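# Vinaigre ménager dans un flacon de récup : risque pour les joints du robinet ?

Posté par **Marlene Seixas** · 1 juin 2018 · Rubrique Entretien / Calcaire

Bonjour,

J'habite à Bullport depuis avril et l'eau y est très dure. Le robinet de la cuisine et la paroi de douche blanchissent en deux jours. Je voudrais préparer mon mélange vinaigre blanc et eau dans un flacon que j'ai déjà à la maison, au lieu de racheter un produit tout fait.
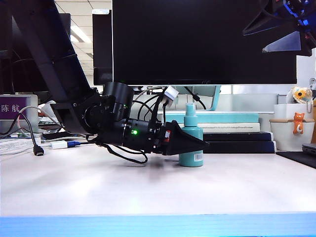 Mes questions :

- quelle proportion de vinaigre pour un entretien courant ?
- est-ce que ça attaque les joints en caoutchouc à la longue ?
- faut-il rincer à chaque fois ?

Le mitigeur est un Dudier chromé, la notice dit seulement « pas de produit agressif ». Merci d'avance.

---

**Réponse de Alcides Lins** (17 votes, réponse acceptée)

Pour l'entretien courant, un volume de vinaigre à 8 % pour un volume d'eau suffit largement. Sur un dépôt épais on peut le mettre pur, mais sur le bec et la paroi seulement, avec un chiffon imbibé, dix minutes au maximum.

Avant de remplir un flacon de récup, lavez-le à l'eau chaude, rincez plusieurs fois et faites passer de l'eau claire dans la pompe. Le vinaigre ne doit jamais rencontrer un reste de javel, le mélange dégage du chlore. Si vous ne savez plus ce que le flacon a contenu, prenez-en un autre.

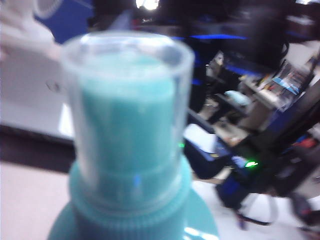
Pour les joints, un contact court suivi d'un rinçage ne pose pas de problème. Ce qui les abîme, c'est le vinaigre pur laissé toute la nuit. Dévissez le mousseur et faites-le tremper à part, sans son joint. Et oui, rincez à chaque fois, puis essuyez. Le chrome se ternit si l'acide sèche dessus. Pas de vinaigre sur le marbre ni sur la pierre calcaire.

Écrivez aussi le contenu et la date sur le flacon.

---

**Réponse de Edileuza Brandão** (2 votes)

Moi je mets pur depuis des années et j'ai jamais eu de souci. Par contre l'odeur… ouvrez la fenêtre.

---

**Réponse de Welington Trindade** (5 votes)

D'accord avec Alcides. J'ajoute que l'acide citrique marche aussi et ne sent rien : une cuillère à soupe dans un demi-litre d'eau tiède. Chez moi, à Oltudlow, je ne prends plus que ça. Ne préparez pas de grosses quantités, la solution finit par moisir. Évitez aussi de pulvériser près d'un ordinateur ou d'une multiprise. Pour un bureau, mettez le produit sur le chiffon, et sur l'écran rien du tout, un chiffon microfibre sec.

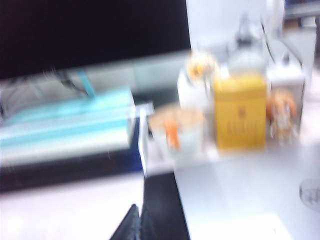

*Écran noir et bureau blanc : chiffon sec pour l'un, chiffon à peine humide pour l'autre.*

> **Marlene Seixas** : Merci à tous. Je pars sur moitié-moitié et je démonte le mousseur ce soir. Quelqu'un sait si celui du Dudier se dévisse à la main ou s'il faut une clé ?

> **Alcides Lins** : À la main en général. Sinon une pince avec un torchon autour, pour ne pas rayer.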